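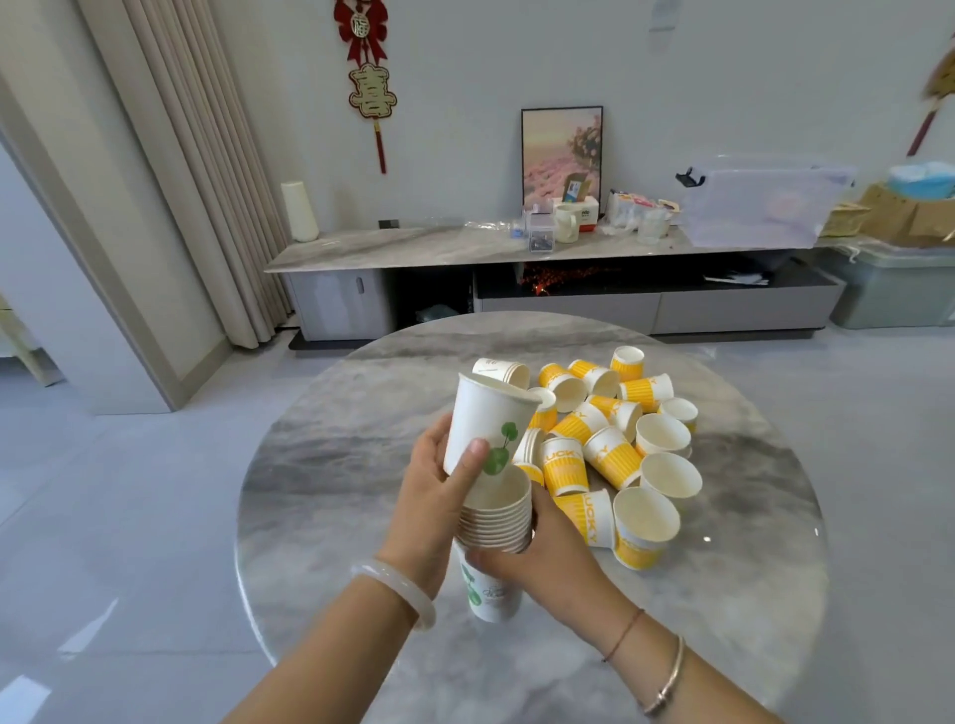 Notice to subscribers: calibration of Pallon refrigerator and probe thermometers

Date: Dec 4, 2018
To: Food service equipment list
From: Equipment Office, Trollness site

The Equipment Office has received several replies to its October message on the checking of probe thermometers. The part of that message most often asked about is quoted below, followed by our response.

> All kitchens and serving counters are reminded that each Pallon
> probe is to be checked in ice water and in boiling water before
> it is returned to service. A reading outside the permitted range
> is to be entered on the blue sheet, and the probe is to be set
> aside. Please do not attempt to adjust the probe yourselves.
> Replacement units may be requested from the Preklow store.

Several sites asked what the permitted range is. For the current model it is one degree Fahrenheit on either side of the reference value. For the older model with the folding stem, it is two degrees. The older model will remain in use until the present stock has been used up.

Two sites reported that the display fades when the probe is moved from a walk-in freezer to a warm kitchen. The unit should be left at room temperature for eight minutes before a check is made. If the display is still faint, replace the battery and repeat the check. A unit that remains faint with a new battery should be sent to Preklow with its sheet.

The ice water check has also caused some difficulty. The container should be filled with crushed ice and topped up with cold water, then stirred and left to stand for three minutes. The tip of the probe must not touch the sides or the bottom. Paper cups may be used for this check, provided that they are clean and are discarded afterward. 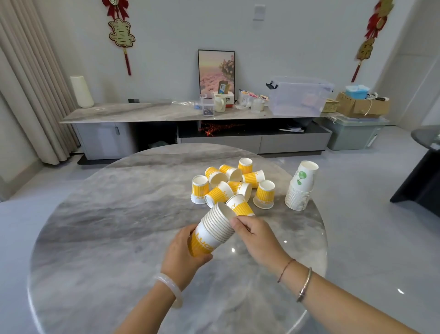 Sorting paper cups at a round table.

Sites at higher elevations should use the adjusted boiling point printed on the back of the blue sheet. The figure for Trollness is correct as printed. The figure for the Guérin building was left off the last printing and will be supplied on request.

Sheets are to be kept for one full year. The office now holds almost 2,000 of them, and 61 from the last round could not be matched to a probe because the serial number had been left blank. Please enter the number in full, including the letter at the end. It is stamped on the inside of the battery cover on the current model and on the stem hinge of the older one.

Refrigerator thermometers are not covered by the October message. They are read against a reference unit and do not go into ice water or boiling water. Sites without a reference unit may borrow one from Preklow for up to a week.

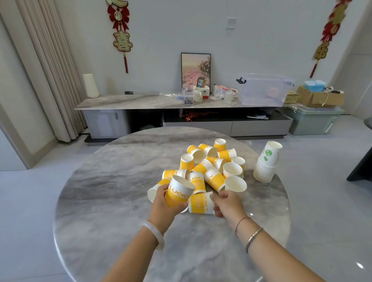

Returns and replacements

Probes sent for replacement should be wiped down, placed in the sleeve provided, and labeled with the name of the site and the counter. Batteries are to be removed first. Units received without a sheet will be held at Preklow until the sheet arrives.

Questions on this notice may be sent to the list. Requests for replacement units should go directly to the store.

Equipment Office
Trollness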